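Okbridge 12 Electric Bay Boat

Hescombe Boats > Passenger boats > Okbridge 12

Quiet sightseeing for small harbors, bays and island landings

The Okbridge 12 is the boat we always wanted to ride in as passengers. It carries 12 guests and a skipper, it sits low enough that you can trail a hand in the water (slowly, please!), and it makes so little noise that people in the back row hear the guide without a loudspeaker. Bay tours are mostly about looking and listening, and on this boat you get to do a lot of both.

The hull is a wide, flat-bottomed shape borrowed from the old ferry skiffs at Genitz, where the landings are shallow and the tide runs out fast. It will nose up to a beach, a stone slip or a floating dock, and the bow folds down into a boarding ramp wide enough for a wheelchair. We spent a whole February getting that hinge right and we're still a little proud of it.

Seating runs along both sides, facing in, with backs that flip over so guests can face out when there's something worth seeing. At Arango, where the first Okbridge went to work, the skippers call for a flip at the sea caves and everyone turns around together, laughing. Kids love it.

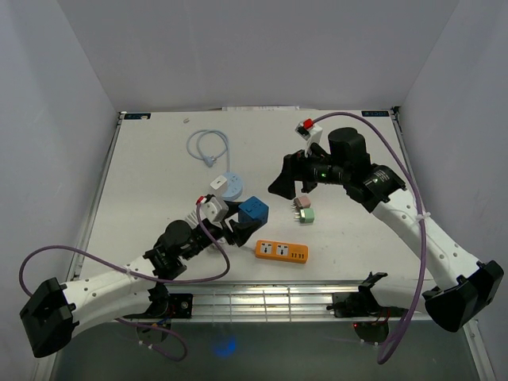 Photo: Abdelghani El Idrissi

The standard canopy is a tan canvas that rolls back in two halves. You can leave the front open and keep the rear covered, and on a hot afternoon that's how most crews run it. Clear side curtains are available for spring and fall. They zip in from the inside, so nobody has to lean out over the water to close them.

Charging is from an ordinary dockside hookup, overnight. The battery boxes sit under the side benches, where you can reach them by lifting two cushions. Range depends on load, wind and how heavy your skipper's hand is, so talk to us about your route first. Send a chart with your stops marked and we'll go over it with you.

Details

Length: 569 cm
Passengers: 12, plus skipper
Weight, boat and batteries: 2,200 lb
Maximum load: 2,000 lb
Bow: fold-down ramp with non-slip deck
Canopy: two-part roll-back canvas, tan or dark green
Steering: wheel at the stern, tiller on request

Included

Boarding ramp, canopy, bench cushions, shore cable, four dock lines, six fenders, cover for winter storage.

Options

Clear side curtains
Wheelchair tie-downs (two places)
Guide's stool with a swivel base
Dry locker for cameras and lunch bags
Hull color other than white

Good to know

The Okbridge 12 is made for sheltered water. It's happy in a light chop, but it is the wrong boat for an open crossing. For outer islands, look at our closed-cabin boats.

Spare hinges, latches and canvas are kept in stock at the Hescombe yard. Test rides leave from the yard dock by arrangement, and early morning is best, when the bay is flat and the herons are out.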